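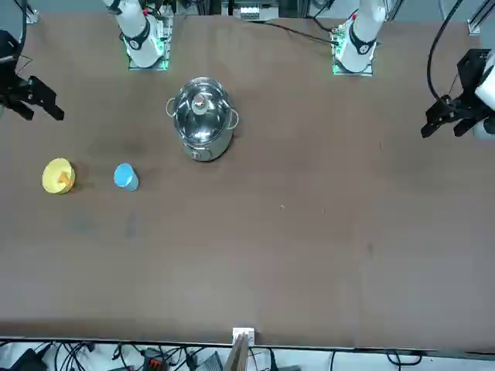

Two-arm station set for the table-clearing exercise, open day demonstration.

FLUNORA COMMUNITY WORKSHOP
Minutes of the Program Board
Meeting held Oct 4, 2026, in the upstairs reading room, Bassey Hall

Present: Auður Bjarnason (Chair), Tiziana Morelli, Genivaldo Magalhães, Widad Daher
Apologies: Ásdís Stougaard
Minutes taken by: Widad Daher

1. Opening and previous minutes

The Chair opened the meeting at 2 p.m. The minutes of the previous meeting were approved with one correction: under item 4, "loading door" should read "side door."

2. Matters arising

The replacement lock for the side door has been fitted. Keys are held at the front desk and must be signed for. The quotation for repainting the stairwell has not been received and the item was carried forward.

3. Report on the robotics open day

3.1 Ms. Morelli presented the report on the open day held jointly with Derkent, whose staff set up and ran the demonstration in the ground floor hall. Attendance recorded at the door was 200. Of these, 52 visitors had booked a place in advance through the Flunora website.

3.2 The demonstration used two white robot arms with black grippers, mounted along the far side of a large brown table. A lidded steel cooking pot was placed between the arms, with a yellow bowl and a light blue cup nearer the front. The exercise given to the arms was to lift the lid, set it down on the open part of the table, and then move the cup and the bowl to positions called out by the presenter. Ms. Morelli reported that the first session ran to time. In the second session the lid was dropped on two attempts and the presenter restarted the exercise. Visitors remained for the restart and several asked to see it again.

3.3 Mr. Magalhães asked why a glass lid had been chosen. Ms. Morelli replied that Derkent considers clear and shiny objects a fair test, as they are difficult for the cameras to judge. She had asked for a metal lid to be available as a substitute next time. The Board agreed that this was sensible.

3.4 Ms. Daher reported that the question period was the best attended part of the afternoon. Most questions concerned how long the arms take to learn a new task and whether a person is controlling them at the time. The presenter answered both, but those standing at the back could not hear. A portable microphone was in the building and had not been brought down.

3.5 Power and cabling. Mr. Magalhães noted that a good deal of cabling lay on the floor beneath the table. The public was kept behind a rope and no incident was reported. He asked that the rope be set one step farther back at the next event and that the cables be gathered before the doors open. Agreed. The building dates from 1907 and the hall has few outlets on the north wall; Derkent is to supply a list of its power requirements in advance.

3.6 Comment cards. The cards were generally favorable. Criticism was directed at the lack of seating and at the printed schedule, which gave the wrong time for the second session. Ms. Morelli apologized for the error in the schedule.

Resolved: That the report be received and that a letter of thanks be sent to Derkent.
Moved: G. Magalhães. Seconded: W. Daher. Carried.

Action: T. Morelli to send the letter and to request the power list.
Action: W. Daher to arrange the microphone and seating.

4. Proposed second demonstration

4.1 The Chair reported that Furuvine has offered to lend a smaller table for use in the reading room, so that school groups may be received separately. The Board discussed whether the room is large enough. Ms. Morelli favored keeping all demonstrations on the ground floor, where there is step-free access. Mr. Magalhães agreed.

4.2 It was decided to hold a second demonstration in January in the ground floor hall, with a morning session reserved for schools. The offer from Furuvine is to be declined for the present.

Action: A. Bjarnason to reply to Furuvine.
Action: Á. Stougaard to be asked to contact the schools.

5. Other business

Ms. Daher asked that lost property from the open day be listed on the notice board. One umbrella and a child's mitten remain unclaimed.

6. Next meeting

The date will be circulated by the Chair. The meeting closed at 3:25 p.m.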